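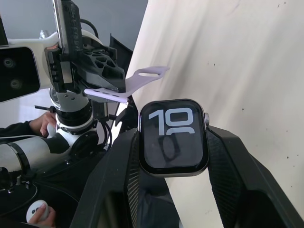

Why does bread rise?

Squash a slice of bread flat and you will find there is not much of it. Most of what you have been eating all these years is holes. People pay good money for them, so somebody must know how to put them in.

That somebody is yeast. Yeast is a living thing, a sort of fungus, which makes it a distant cousin of the mushroom. Each speck is far too small to see on its own. Yeast has no eyes, no legs and only one hobby, and the hobby is eating sugar.

Flour is mostly starch, and starch is made of lots of sugars joined together. When you add water, the starch begins to break up into smaller, sweeter bits. The yeast eats these and gives off a gas called carbon dioxide. Yes, it burps. Your sandwich is held up by burps.

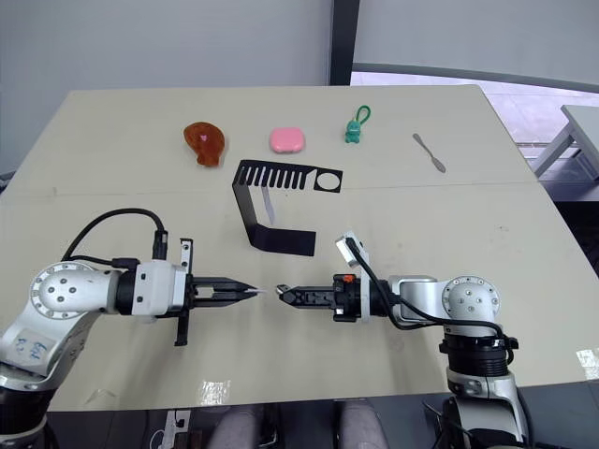

Gas would normally float off and be no use to anyone, but dough is stretchy. When you push and fold it (kneading, or fighting, depending on your mood) the flour makes long, bendy strands called gluten. These trap the gas like thousands of tiny balloons, and the dough swells.

How fast it swells depends on the kitchen. Yeast likes to be warm. In a cold room it sulks, and in very hot water it dies, so use water that feels like a baby's bath.

Kiri Pomare, who bakes with our Wasach cookery club, uses 800 grams of flour to make 2 loaves. She leaves the dough under a damp tea towel until it has doubled in size. Lifting the towel every minute to check does not speed things up, though every child in the club has tested this.

Then comes the oven. The gas gets hot and spreads out, the loaf gives one last heave upwards, and the yeast, I am sorry to say, does not survive. The dough sets firm around the bubbles and the crust goes brown.

Let the loaf cool before you cut it. Tayla Te Moana never has, and her slices look like doorstops.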